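3.2 Meetings and the habit of speaking up

When we began our visits to Fitzsimmons, we expected to learn most about the company from its written policies, and we had set aside a good deal of time for reading them. As the weeks went by, though, we found ourselves going back again and again to our notes from the staff meetings, where people showed us (often without meaning to) who felt free to disagree and who preferred to wait until afterward.

The meetings were usually led by a department head, and in the first few we attended the newer employees said very little. Several of them told us in interviews that they had plenty of ideas – they simply weren't sure whose turn it was. Pace, in her earlier study of the Jinddale offices, describes much the same hesitation, and she links it to how long a team has worked together under one manager. Our own interviews, 15 in all, lean the same way, although two of the longest-serving teams were also among the quietest, and we would not want to push the comparison too far.

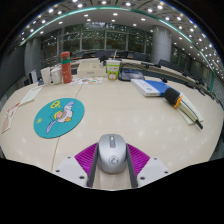 Figure 7. Computer mouse on a conference table.

3.3 What changed after the merger

The merger with Drelemel in December brought together two groups of people who were used to very different ways of settling things. At Drelemel, a decision was made once somebody had written it down and sent it around. At Fitzsimmons it was made in conversation, and the written note, if there was one, came later. For a while both customs ran side by side, and we heard a fair amount of good-natured grumbling about it from everyone we spoke with.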